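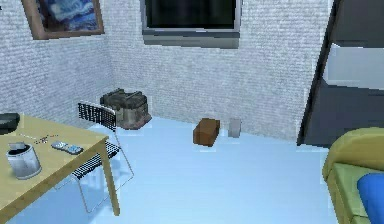
The living room level in Rornora, before a tidy-up run.

I've had Rornora on my laptop since June, and my sister keeps asking whether it means she can stop picking up after her kids. Short answer: no, sorry Milagros!

If you've not come across it, Rornora is a home simulator. You get a set of made-up rooms, you pick a virtual helper, you give it a chore in plain words and you watch how it gets on. I paid for the hobby licence out of my own pocket and I've now done 106 runs, nearly all of them in the living room, which has become weirdly familiar (I could find that blue cushion in my sleep).

Big, open floor jobs are where it shines. "Put the bag on the sofa" went through almost every time, and so did moving the brown box. There's loads of clear floor between the chair and the sofa, so the helper just trundles across. Lovely to watch with a cup of tea.

The table is another story. Ask for the remote and you're fine, more or less. Ask it to clear the little bits behind the remote and it dithers for ages, then nudges half of them off the edge. And the chair! It's tucked in under the table, and pulling it out took the helper 9 minutes once. My nephew does it in a second, badly, but he does it.

Looks-wise it's plain. The walls are streaky and the floor is a flat pale blue, so don't expect to be dazzled. I tried Cesia before this and the rooms were prettier, but it crashed whenever I opened a cupboard, so I know which I'd keep.

Gripes: the menus are a mess, saving is slow, and you can't move the furniture yourself unless you buy the next licence up. Boo.

Would I let one of these helpers loose in my real front room? For shifting a rucksack, maybe. For a table covered in odds and ends, not yet. Four stars for the software, two for the housework.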